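On July 28, 2014, Timothée Guérin wrote:

> Has anyone heard how far they got with the water line in Sorach?
> My aunt's street was dry all through June and she says the
> pump house is running again, but I can't find a word about it
> in the papers. Also, is the school open or not?
>
> Timothée

Hi Timothée, hi all,

Yes, and it's good news! The pump house has been running for seven days straight and the line now reaches the lower town as far as the old mill. My cousin on the Winetti road filled a bathtub just because she could. The last 400 meters, up to the clinic, are waiting on pipe that's sitting at the Zurine crossing with the paperwork half stamped. The district office swears it will be through this week. They swore that last week too, but this time there's a truck booked, so I'm hopeful.

The school is open for summer classes, mornings only, and 203 kids have signed up. 203! In the spring we would have been happy with 100. The east wing still has no roof to speak of, so everyone is squeezed into the west side, and the teachers are taking turns with the big room. 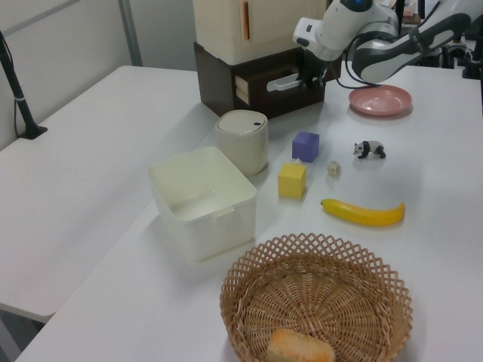 Cream cabinet on top of the dark brown drawer unit.

The bakery by the bridge is back too (go early, the flat loaves are gone by eight), and the bus from Zurine is stopping in the square again instead of out at the junction. Street lights are on as far as the post office.

Timothée, which street is your aunt on? If it's above the mill she should have water already, and if it doesn't come up to the second floor, tell her to ask for Wainwright at the pump house. He's been great about pressure complaints.

More when the pipe shows up,
Maren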